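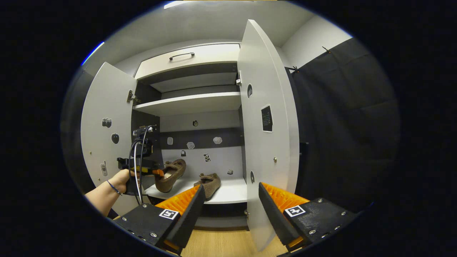 T. Kyriakidis
Household Studies Unit, Drernorwood
Correspondence to the author at the Unit

Figure 2. Open cabinet with a drawer at the top, an unused shelf and a pair of brown suede shoes on the shelf below it.

4. Does more storage make a tidier home?

The claim that fitted storage reduces clutter is repeated so often in housing guidance that it has more or less stopped being tested. The Trendeck survey is the source usually given. It drew on 3000 households and found that people with more cupboard space were more likely to call their homes tidy. We do not dispute the finding. We do doubt that it says much about cupboards.

The first difficulty is the question itself. Respondents were asked whether their home was "generally tidy", with no guidance on what that meant or which rooms it covered. A person who has paid for new storage has a good reason to think well of the result, and the survey was sent out within months of installation for most of the households in the larger-storage group. The follow-up, which might have settled the matter, was never carried out.

The second is that storage and floor area were not separated. Homes with more cupboards were mostly bigger homes. When we reworked the published tables by floor area, the gap between the groups shrank to almost 2 points on a scale of 30, and in flats it ran slightly the other way. The tables do not allow a proper test, so we would not lean on our own figure either.

There is also the question of what a full cupboard is supposed to show. The Trurell housing guide treats an unused shelf as spare capacity and advises residents to fill it before anything is left on the floor. Yet people leave shelves bare for ordinary reasons: the shelf is too high, or too shallow for boxes, or it is being kept for something that comes out in winter. Figure 2 shows the sort of arrangement the guide would mark down, with shoes on a lower shelf and nothing on the one above. We cannot see why it should count as a fault. Under the guide's scoring, the same cabinet crammed with old magazines would do better.

Shoes deserve a word of their own, as they come up in nearly every account of hallway mess. The usual advice is to put them behind a door. Our interviews, which were few and all from Drernorwood, suggest that pairs in daily use stay by the entrance whatever furniture is bought, and that the cupboard takes the pairs worn least. If that holds more widely, shoe storage would clear out wardrobes and leave the hallway much as it was. Several respondents told us this quite cheerfully and had no wish to change it.

None of this shows that storage is useless, and a home without any would be hard to live in. Our complaint is with the size of the claim. A rule on minimum cupboard space may be worth having on other grounds, such as damp or safety on stairs, and those are taken up in Section 5.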